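How Does a Robot Hand Know When to Stop Squeezing?

Sunday, October 29, 2023

Hold out your hand and pinch your thumb and pointer finger together. Now open them. Pinch again. You just did the job I've been trying to teach a robot since September, and I bet you did it without even looking!

I build things at a shared workshop in Stulthorpe. A shared workshop is a bit like a library, only you borrow drills and workbenches as well as books (we do have a shelf of books, and most of them have glue on them). My robot is called Samby. Samby is an arm with a gripper on the end, and a gripper is the part that grabs.

People always ask me why Samby doesn't have five fingers. Well, fingers are hard! Your hand has lots of bones in it, plus muscles way up in your arm that pull on them with long stretchy cords called tendons. Every extra finger I give a robot is one more thing to build, one more thing to wire up and one more thing that can get stuck. So Samby has 2 fingers, and you'd be surprised how much you can do with those. Try it yourself at breakfast. Pick up your spoon with only your thumb and one finger. Then try a piece of cereal. Then try your whole bowl (maybe ask first, and maybe do that one empty).

Samby also has a little camera near its wrist, looking down past the fingers. Imagine having an eye on the inside of your arm! It sounds creepy but it's really handy, because wherever the hand goes, the eye goes too.
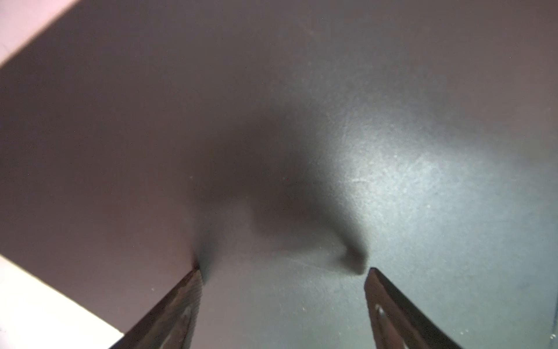 Reading time: 6 minutes

When I look through a camera like that, the first thing I check is the fingertips. They should lean in toward each other with a gap between them, and the gap is where the thing you want to grab has to go. If your grape or your bolt isn't lined up with the gap, you're going to pinch nothing but air.

The next thing I look at is the shadow. See the big dark smudge on the gray surface? It has soft, fuzzy edges, and there's a hook on one side that curls down toward the right fingertip. Shadows are great clues for a robot builder. Get a lamp and try this: hold your finger high over a table and look at its shadow. It's blurry, and it's probably off to one side. Now bring your finger slowly down. The shadow slides in closer and the edges get sharper, until your finger and its shadow meet at the very moment you touch the table. A camera can use that same trick to guess how far away a table is.

But shadows can fool a robot too. To a computer, a picture is just a giant pile of numbers, with small numbers for dark spots and big numbers for bright ones. A dark blob could be a shadow, or it could be a black sock. You know the difference right away because you've met a lot of socks. Samby hasn't met any. In one of my early programs I told it to go grab the darkest thing it could find, and it spent a whole afternoon chasing its own shadow around the bench. I laughed so hard I had to sit down.

Shiny bits are tricky for the same kind of reason. A bright patch where the light lands can look like a different color, or even like a separate object, when it's all one flat surface.

Okay, so what about the squeezing? The motor that closes the fingers is a part I call the Csonka, after the label on the box it came in. When the fingers close on air, the motor has an easy time. When they bump into something, the motor has to push harder, and pushing harder uses more electricity. My program, which I named Welulon, keeps measuring that electricity. When the number jumps up, Welulon says "got it!" and tells the motor to hold still.

Picking the right number took me forever. Too low, and Samby lets go of everything. Too high, and you get grape juice on your sleeve. I kept a tally of every practice squeeze on the whiteboard and I'm up to 3,572. My sleeve has never been the same.

If you want to try this at home, you don't need a motor. Tape 2 popsicle sticks to your thumb and finger and see what you can pick up. A cotton ball? A coin lying flat? The coin is really hard, and it's really hard for Samby too. Wrap a rubber band around the end of each stick and try the coin again.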